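4. Evaluation of the Bokico handheld kit

4.1 Kit and terms of supply

The Bokico kit is sold as a complete package for recording household handling tasks by hand, without a robot arm on site. It consists of two handheld grippers with parallel-acting fingers, a camera on each, a charging case, a spare set of finger pads and a licence for the Inskip processing software. The supplier offers it either for purchase or on a monthly hire contract. We took the hire contract, which began in November and included one replacement of worn pads. The review reported here was paid for from our own project funds, and the supplier saw the results only after the analysis was finished.

We were interested in whether the kit could be used by people with no training in robotics, in ordinary homes, to record garment handling of a quality good enough for training a folding policy. Earlier work in the Drinunness project had used a fixed two-arm station. That station gave clean recordings, but every garment was handled on the same grey table under the same lamps, and policies trained on the data did poorly on other surfaces.

4.2 Procedure

Each operator received the kit by courier with a printed guide of 9 pages. The guide covers charging, pairing the grippers with the recorder, the start and stop signals and the folding order for each garment type. No further instruction was given. Operators worked in their own homes and chose where to fold. We asked only that the surface be large enough for the garment to lie flat and that the ceiling light be on.

A total of 21 operators took part. Together they returned 2000 recordings, covering T-shirts, blouses, trousers, towels and pillowcases. A recording was accepted if both gripper paths could be recovered for its full length, if the garment was in view at the start, and if the final fold met the standard given in the guide. Acceptance was decided by the Inskip software for the first condition and by a human reviewer for the other two. Where the reviewer was unsure, the recording was passed to a second reviewer, whose decision was final.

4.3 Results

Of the recordings returned, 80 per cent were accepted. Most rejections came from loss of the gripper path. This happened mainly when an operator turned to pick up a new garment and one camera faced a plain wall at close range. The software marks such stretches clearly and the operator can be asked to repeat the task, but it does so only after upload. A warning on the recorder itself would save time, and we have asked for one.

Rejections for poor folding were less common and fell mostly on blouses and other light garments. Towels and pillowcases caused little trouble. Several operators wrote that the grippers felt heavy towards the end of a long session, and their later recordings were slower than their earlier ones. We did not find that they were less accurate.

The battery life stated in the sales material was met in our use. The charging case was less satisfactory. Its lid catch failed on two of the kits, and in one case a gripper was returned with a cracked camera cover as a result.

4.4 Finger pads and background

The pads are the part of the kit on which garment work most depends. A pad that is too smooth lets thin cloth slip, while a stiff one makes it hard to pick up a single layer. The ribbed type was preferred by most operators for knitted cotton, and wear after the hire period was slight.

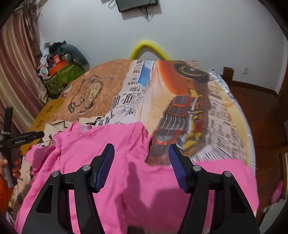 Figure 4. Garment on a printed bedspread, seen from a handheld gripper with its fingers open.

Background pattern was the second matter we wished to test, as the fixed station had offered no variety at all. Homes differ a great deal in this respect, and bedding in particular is often printed with large figures or lettering. In Figure 4 the pink garment lies over a spread that carries newspaper-style print and a large drawing of an orange car, and the shadow across the cloth adds a further edge that does not belong to the garment. The Mukska segmentation model, which we used with its standard settings, tended to follow such printed outlines when they ran close to a hem or sleeve. Retraining it on a small set of hand-marked images from homes removed most of these errors. We therefore advise buyers of the kit to allow for some marking work of their own, and not to rely on the standard model where patterned bedding is common.

Shadows proved harder to deal with. The grippers are held over the cloth for most of a fold, so with a single ceiling light the operator and the tools will often darken the part that matters most. Adding a second lamp helped in the few homes where we tried it, though it lengthened the setting-up time and was not popular with the operators. The present version of the guide gives no advice on lighting beyond a request for a well-lit room.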